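Chapter 9
Cost Sharing in Employer Health Plans

A premium buys entry to a health plan. It does not settle what the member pays when care is used. That second amount is set by the plan's cost-sharing terms: the deductible, the copayment, the coinsurance rate and the out-of-pocket limit. This chapter defines the four terms, shows the order in which they apply to a claim, and explains how an employer's choice among them shifts expense between the plan and its members.

Two employers are used throughout. Nondorness is a packaging firm in Trarkotville with 531 covered employees. Kang is a smaller freight company in Nenwood that buys its coverage from an insurer. Nondorness pays claims from its own funds, so a change in its deductible shows up directly in its accounts. At Kang the same change shows up as a different premium at renewal.

The allowed amount is the starting point for every calculation. It is the price the plan recognizes for a covered service, and it is often lower than the charge on the provider's bill. An in-network provider accepts the allowed amount as full payment. An out-of-network provider may not, and the difference – known as the balance bill – generally falls outside the out-of-pocket limit.
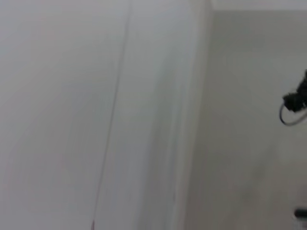
9.1 The Deductible

The deductible is the amount a member pays for covered services in a plan year before the plan begins to share the cost. Suppose a Nondorness employee has a surgical claim with an allowed amount of $3,715 and a deductible of $1,500, none of it yet met. The employee owes the first $1,500. The remaining $2,215 moves to the coinsurance stage, treated in Section 9.2.

Family coverage adds a complication. Under an embedded deductible, each person has an individual threshold within the family total. Under an aggregate deductible, no benefits subject to the deductible are paid until the family total is met, whichever members incur the expense. For a household of 4 in which one person has nearly all the claims, the embedded form usually pays sooner.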